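The Rulix Classroom Timeline Kit: Women's Suffrage in the States

Grades 5 through 8
Item 3830
Published by Turnton Learning Materials

If you have ever tried to teach the fight for the vote in a single week (and most of us have, with a fire drill and a picture day thrown in), you know how quickly it shrinks down to a couple of famous names and one amendment in 1920. Students come away thinking that women everywhere started voting on the same morning. They are usually quite surprised to hear that women in Wyoming Territory won the vote in 1869, and that women in Utah Territory gained it early too, lost it in 1887, and then got it back with statehood.

We made the Rulix kit so that classes could spend some real time in those in-between years. It is a long paper timeline that runs along a wall or down a hallway, together with a set of cards that students read, argue over and put in order themselves. The cards cover petitions, parades, court cases, state votes that passed and a good many that failed. Several deal with women who were still kept from the polls after 1920 by poll taxes, literacy tests and plain intimidation, and we would gently ask you not to skip those, even if the week is getting short.

What comes in the box

Timeline strip in 11 sections, which join with the paper tabs provided
305 event, person and document cards, sorted by decade
3 large outline maps of the United States for coloring in as states change their laws
Teacher guide with reading notes, discussion questions and a pacing chart
Storage box with dividers

The cards come at two reading levels, marked by a small circle or a small square in the corner, so that a mixed class can work on the same decade together without anyone making a fuss about it. Eliécer Alvarado, who wrote most of the card text, taught fifth grade for many years before he joined us, and he was very firm that the primary source quotations should stay in their original wording. Hard words are explained on the back.

Using the kit

Most teachers hand out one decade per table and let students sort their own cards before anything goes up on the wall. You will want plenty of flat space for this part – the floor is fine, and so are desks pushed together. Takeshi Sakamoto's notes in the teacher guide suggest starting with the maps if your students are new to the subject, and starting with the court cases if they have already studied Reconstruction. Either way works nicely, and the pacing chart has a version for each.

The kit pairs well with our Quiroga biography readers, which are sold separately, and the cards fit in any Jundon card rack if you happen to have one left over from an earlier set.

Ordering and replacements

School purchase orders are welcome. Orders for the fall term should reach us by the end of July. Single decades of cards can be replaced without buying the whole kit again – just tell us which decade has gone missing and which reading level you need. 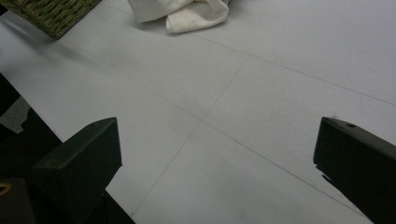 Replacement maps are sold in the same way, and the teacher guide can be ordered alone if a second teacher on your team would like a copy to write in.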